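Friday, January 17, 2025

OK, I finished the Walczak book everyone's uncle got for Christmas. Thread, because I have problems with it and my family is tired of hearing them.

For those who missed it: Sławomir Walczak, bomber navigator, bails out over the coast, gets captured, and spends the rest of the war in a prison camp at Osemura. There he's saved by a guard who slips him rice and a page torn out of a Bible. After the war he goes back and finds the guard. They embrace at a train station. Curtain.

I don't doubt that Walczak was a prisoner. His name is on the camp roll and on the list of men brought home. I don't doubt that he suffered either. What I doubt is the guard.

The guard has no name in the first telling, which was a talk Walczak gave at a church in Flisorbridge the January after he got home. The church newsletter printed it nearly whole. He talks about hunger, about his feet, about a man in the next bunk who recited train schedules to stay sane. No rice, no page, no guard.

Then he tells it again for a small-town paper. Now "one of the guards looked the other way" when someone stole food. Fine. I believe that. Guards look the other way sometimes.

By the time of the printed memoir, the guard has a face, a sick mother, decent English and a secret faith. That's a lot to learn about a man in 9 days, and 9 days is all the memoir gives them before the guard is transferred.

And the new book just takes the last version and adds weather. There's a whole paragraph about moonlight on the wire the night the page changes hands. Where does the moonlight come from? The notes at the back say "see memoir." The memoir doesn't mention the moon. It doesn't even say it was night.

The page itself is supposed to be in a display case at the Kestitz museum. I wrote to them. They have a page. It came from the family long after Walczak died, with a typed card. There's no record of when he acquired it or where. The label says "carried through captivity" with no "according to the family" attached, and I'd like to know who signed off on that.
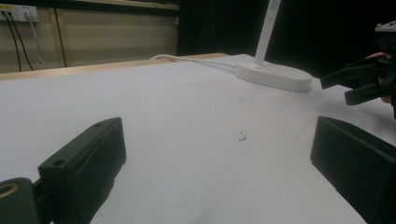
Tin-yau Kan thinks I'm being unfair, and wrote back this morning that men coming home often kept quiet about any kindness from the enemy, especially in front of a room full of people who had lost sons, so a guard missing from the church talk proves very little.

That's a good point and I've been chewing on it. It would explain the silence at Flisorbridge. It doesn't explain the sick mother. Leaving something out for years is one thing. Having it come back with more detail every time is what makes me nervous.

It also doesn't explain the other prisoners. There were 38 men in that hut according to the book's own appendix. Several left letters or diaries, and the book quotes them happily on the cold and the lice. On the subject of a guard handing out food, it quotes none of them. If there's a diary that backs this up, why isn't it in there?

Nhàn Chu asked about the reunion. Yes, he really went back. There's a passenger list. There's a postcard home. The postcard says the trip was tiring, the food was good and he "met a fellow who was at the camp." Met a fellow! Could have been the guard. Could have been the cook.

The train station embrace shows up in chapter 12 with full dialogue. Two pages of it. One man was dead and the other was never identified when the author started work. So who was taking notes?

People keep telling me it doesn't matter because the message is good. I'd say it matters more for that reason. If you want me to believe a man forgave his captors, show me the man. The one in the church newsletter is angry and funny and can't sleep in a bed. I liked him a lot. He gets 3 sentences in the new book.

Could I be wrong? Sure. Phong Cao says the camp's work ledgers survived and haven't been translated. If a guard was moved out that month, he may be in there by name. I'll post it if he is, and I'll apologize for the cook remark.

Until then I'm filing the guard under "maybe" and the moonlight under "no." The newsletter is in the Flisorbridge library, bottom drawer of the local history cabinet. Ask at the desk, they keep it locked.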